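The Zadell Street pool is getting its evening hours back, and I could not be happier. Starting in March, the doors stay open until 9 p.m. again, so those of us who work normal jobs can swim without taking a long lunch and coming back to the office with wet hair.

If you're new in town, some history. The late hours went away two winters ago when the old boiler started acting up. The city kept patching it, the water kept getting colder, and after a while they gave up on evenings altogether and ran mornings only. I tried the 6 a.m. lap swim for a month. I'm not a morning person, and by the second week the lifeguard had stopped saying hello to me, which was probably the right call.

The new boiler went in over the holidays. Viteck, the heating outfit out on Mistent Road, did the work, and the final bill came to 99 thousand dollars, a little under what the council had set aside. The leftover money is going toward new lane ropes and a second changing bench on the women's side. I would have voted for hooks, but I wasn't asked.

Prices are changing too, so pay attention to this part. A single swim goes up to five dollars. The punch card is now $40 and gets you ten visits, and it no longer expires at the end of the summer (hooray!). Old cards will be honored through June, so dig through your junk drawer. I found one in a coat I haven't worn in ages – four punches left on it!

The petition had a lot to do with all this. It picked up 2,725 signatures, and for a town our size that's a big pile of paper. People were signing it at the hardware store, at the school concert, and at the counter at Ahuja Bakery, where you got a look if you tried to leave with your rolls and hadn't put your name down. The council talked about it in January and the vote was over so fast that I missed it while I was looking for parking.

A few things are still up in the air. The water aerobics class wants the 7 p.m. slot and so does the swim team, and right now the draft schedule has them splitting the pool down the middle. I've heard the aerobics music. Good luck to the swim team. There's also no word yet on family swim, though the front desk told me they're hoping for one evening a week, with the shallow end roped off for little kids.

Sign-up sheets for lessons go out at the front desk at 8 a.m. on the first day of the new schedule. Bring a pen, the one on the string hasn't worked since I was in high school. Beginner classes filled up before lunch last time, so if you have a kid who needs one, go early. 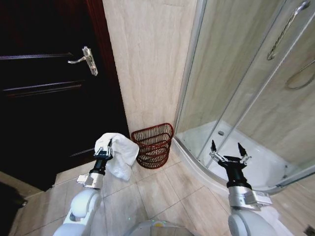

As for me, I'll be in the slow lane most evenings, around the time the aerobics people are warming up. Come say hi, and please let me pass if I tap your foot – it doesn't happen often.

Contact us | Copyright, all rights reserved | Back to top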